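Groladholm House News
6 Oct 2024

Fruit trays and the sorting table

The fruit and vegetable share came up from Inddale again this week, and residents on the second floor have been dividing it out in their rooms while the pantry is being painted. A green tray with raised sides holds the fruit well and keeps it from rolling off the bed. Anyone who would like to borrow a tray can ask Roksolana Vakulenko at the front desk. Trays are lent for up to 60 days.

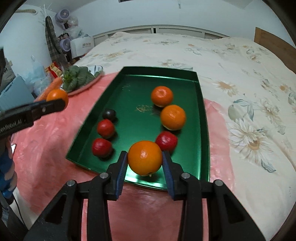 Oranges and small red fruit in a green tray, with greens on the plate behind.

A few notes for people sorting at home. Put a cloth or a plastic sheet down first and stand the tray on that. Keep the carrots and bok choy out of the fruit tray — a plate to one side is fine for the greens. Apples and oranges can share a tray for the day, but store them apart if you plan to keep them into next week. Plums bruise easily and should be eaten first. Wipe the tray out with a damp cloth when you are done and dry it before you bring it back.

Kwan-ho Fung is collecting spare plates and shallow dishes for the same purpose. Leave them in the crate by the Teshome Street door, with your room number on a piece of tape if you want them returned.

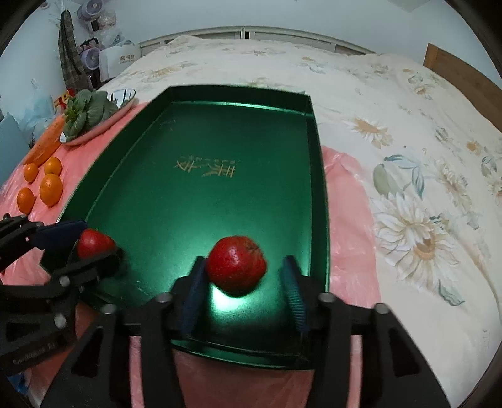

Pantry reopening

The second coat of paint goes on this week. The shelves will be put back after that, and sorting will return to the long table downstairs. Questions about the share can be left at the desk or by phone at extension 1629.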